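Progress report to the Antunes Fund, second period
Ulell Repair and Reuse Program
2018-12-10

You asked for a frank account of the second period, so I will start with the part I don't believe.

The Zirkent survey says households in the Ulell district now repair more than they throw out. It went to 3000 addresses and 500 came back. My guess is that people who already own a sewing kit are the ones who fill in forms about mending. I would not put that result in your annual review, and I have left it out of ours.

The evening classes are easier to judge. We ran 15 between the start of the period and the end of October, on zippers, lamp cords, chair joints and bicycle brakes. Attendance held for the first month and then dropped. Chair joints did badly both times. I had argued for fewer topics and was outvoted, and I still think two subjects taught properly would do more for people than a new one every week.

The parts library is the item I would cut. Onex supplied the shelving at the agreed price and the lending software works as promised, but most of what we stocked has never left the shelf. Borrowers want hand tools. They don't want odd hinges. I asked for permission in October to move the remaining parts money into tools and have had no answer.

Spending is within the grant. The one overrun was rent, which went up in the middle of the period. We covered it by dropping the printed handbook – no great loss, in my view, given how few people took the last one home.

On equipment and bench space, we are set up for the winter classes and ask for nothing further.

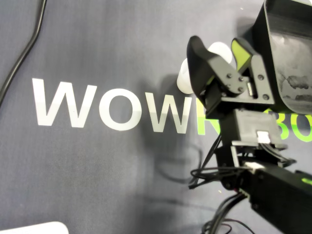 Horácio Mota read a draft and thinks I am too hard on the library. He points out that the shelves were only full by the middle of the period, that a lending habit takes a year to form, and that "you can't call a thing unwanted when half the district hasn't heard of it." He would keep the parts budget as it is until spring.

I have doubts, but I agree the library was poorly advertised. If the Fund prefers his view, we would need a notice in the district paper and five more open evenings. Please let us know which it is to be before the next payment.

Jarmila Danko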